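The Second Arm

My brother-in-law had signed for the arms in June, and by the time I joined they had been standing in the Lernska workshop long enough for people to hang coats on them. He was short of someone for the evenings. I had been a bus mechanic at Hovland for 20 years and I knew nothing about robots, but I could read a wiring diagram and I didn't mind being told I was wrong.

The job was called Hudance. It was meant to be a pair of arms that could sort small things by colour and pass them from one to the other. He wanted to show it at Lukeck, where they ran an open day for people who built things in sheds.

We had laid the paper first, then the tape. I did most of the tape on my knees on a kitchen chair, with him reading out the measurements.

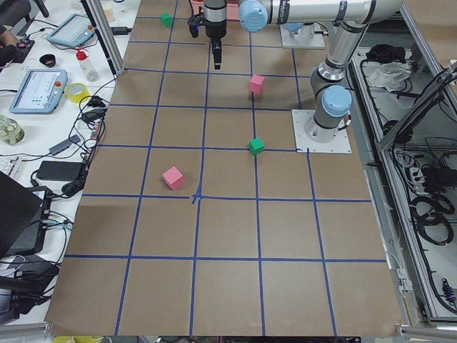 Calibration took us the better part of a month. He would call a square and I would jog the arm over to it, and then we would argue about whether it was there. We used cubes because they don't roll. Two pink, two green, and the tape gave us something to quarrel over, with a green one sitting right on a crossing near the foot of the arm. If the fingers came down square on that, he said, they would come down square anywhere. I wrote each try in a school exercise book. The last number on the page I have kept is 1674.

My sister rang most nights at nine. He let it ring, then went out to the yard to ring her back, and I could see him through the door, walking up and down by the bins. He had told her the arms were on loan. They were not on loan. He had sold the caravan.
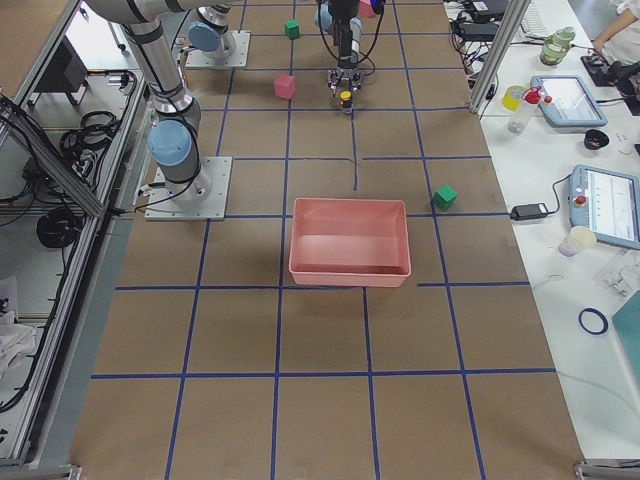
I found that out from the buyer, who brought his van to Hovland for brakes and was pleased with what he'd paid. I said nothing for a week. Then one evening, while a program was loading, I asked him how the caravan was.

He kept his eyes on the screen. "It was damp," he said.

"She liked it damp."

"I know she did."

We worked until after eleven. He wanted both arms over the middle together, which we had always avoided, and I stood with my hand by the stop button. I had the speed down as low as it would go. He called out the distances and I wrote them in the book — he had a good voice for numbers, steady, a bit like the man who used to read the shipping forecast.

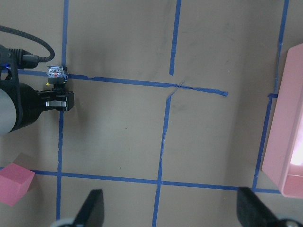
At try 1743 he told me to stop writing and go and put the kettle on. When I came back he was sitting on the kitchen chair with his phone in his hand, and it was ringing at the other end. I could hear it from the door.

I put his tea down on the floor beside him, where he could reach it, and went out to wait in the yard.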